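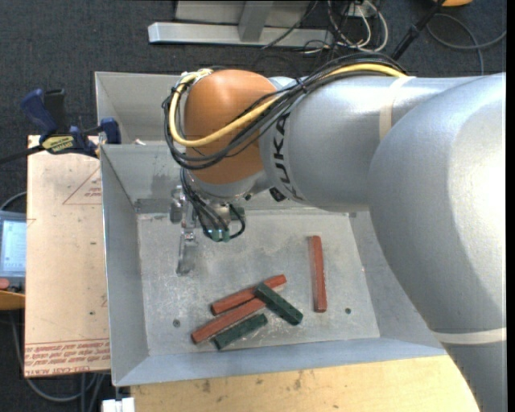

4.3 Stangen in den Behälter einlegen

Lackierte Stangen haben eine Vorgeschichte, und die sieht man ihnen nach dem ersten unsanften Einwurf auch an. Dieser Abschnitt beschreibt, wie sie ohne neue Macken in den Metallbehälter kommen. Er gilt für alle Farben der Serie Gareck. Rot verkratzt genauso schnell wie Grün, auch wenn sich in der Werkstatt hartnäckig das Gegenteil hält.

Vor dem Einlegen

1. Anlage anhalten und gegen Wiedereinschalten sichern (siehe 2.1).

2. Behälterboden auskehren. Späne und Lackreste sammeln sich gern vor den schrägen Wänden. Kratzer und Schlieren auf dem Blech sind zulässig und müssen nicht wegpoliert werden. Es wurde schon versucht.

3. Die runden Löcher im Boden freihalten. Sie sind kein Aschenbecher und auch keine Ablage für Schrauben.

4. Lack mit dem Fingernagel prüfen. Gibt er nach, kommt die Stange zurück ins Trockengestell. Bei Lack der Sorte Skulitz im Dezember eher einen Tag länger warten – die Halle ist dann so warm, wie sie eben ist.

Einlegen

5. Stangen einzeln und mit beiden Händen ablegen. Nicht werfen, nicht kippen, nicht rutschen lassen.

6. Die Stangen dürfen kreuz und quer liegen. Eine Sortierung nach Farbe ist hübsch, bringt aber nichts.

7. Keine Stange an die Wand lehnen. Sie fällt um, meistens kurz nach dem Weggehen.

8. Höchstens 47 kg einfüllen. Wer schätzt, schätzt zu niedrig, deshalb bitte die Waage benutzen.

Hinweis: Zulässig sind Stangen bis 700 mm Länge. Längere Stücke passen mit etwas gutem Willen schräg hinein und danach nur mit sehr viel schlechtem wieder heraus.

VORSICHT: Quetschgefahr zwischen Stange und Behälterwand. Handschuhe tragen, und zwar an beiden Händen.

Nach dem Einlegen

9. Begleitkarte ausfüllen: Farbe, Charge, Kürzel. »Wie gestern« ist keine Charge.

10. Abgeplatzte Stellen mit dem Lackstift Jemthorpe ausbessern und die Stange erneut trocknen lassen. Lackstifte verwaltet Évan Huet, Ersatz gibt es gegen Rückgabe des leeren Stifts.

Die Reinigung des Behälters steht in 4.4.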